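Frequently asked questions – staying at the Kondmont guesthouse

How do I get to you?
Take the bus to Skuritz and get off at the last stop. From there it's a 300-meter walk uphill, past the bakery (go in, the walnut rolls are fantastic!) and through the green gate. Drivers can park in the yard for free.

When can I check in?
Any time after 3 p.m. If your bus gets in early, drop your bags in the hall and head straight out – the river path starts right behind the house and it's lovely at any hour.

What are the beds like?
Big and comfortable! Doubles have a proper mattress, and we keep extra blankets in the hall closet for the cold nights in March. Help yourself, no need to ask.

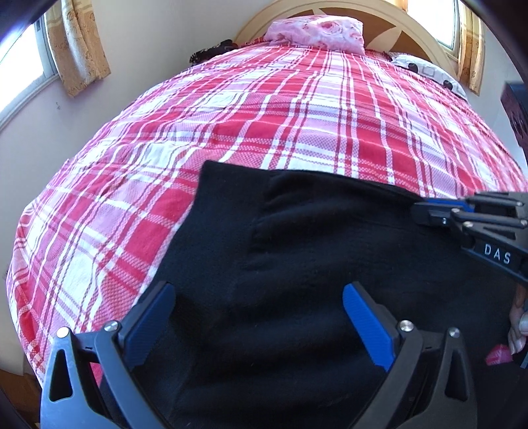
A double with the plaid bedspread and rose pillow.

Can I choose my room?
Tell us what you like when you book and we'll do our best. There are only 4 rooms, so summer weekends fill up fast.

How much does a night cost?
A double is 89 a night with breakfast. Kids under six stay free in their parents' room.

What's for breakfast?
Eggs, fresh bread, tomatoes from the garden when they're ripe, and Brândușa Matei's plum jam, which guests keep trying to buy by the bucket. We do sell small jars at the front desk. Vegan or gluten-free? Let us know the day before.

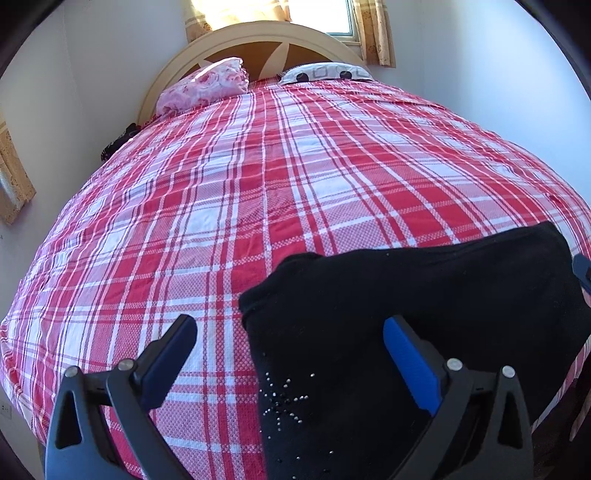 Coffee is ready from 7 a.m., and you're welcome to carry your cup out to the garden. Early hikers can ask for a packed breakfast the night before.

Are there good walks nearby?
So many! The Radico loop takes half a day and has the best views over the valley. Azlan Yeoh leads a guided walk on Saturdays and knows every bird by its call – wear real boots, the second half gets muddy.

Can I bring my dog?
Yes, please do. Mugo, our own old hound, loves company. Dogs sleep on the floor, and we have bowls and towels for them.

Is there Wi-Fi?
Yes, in all the rooms. It gets slow in the evening when everyone's sending photos home.

What if I need to cancel?
Write to us up to a week ahead and you'll get everything back. After that we keep the price of the first night.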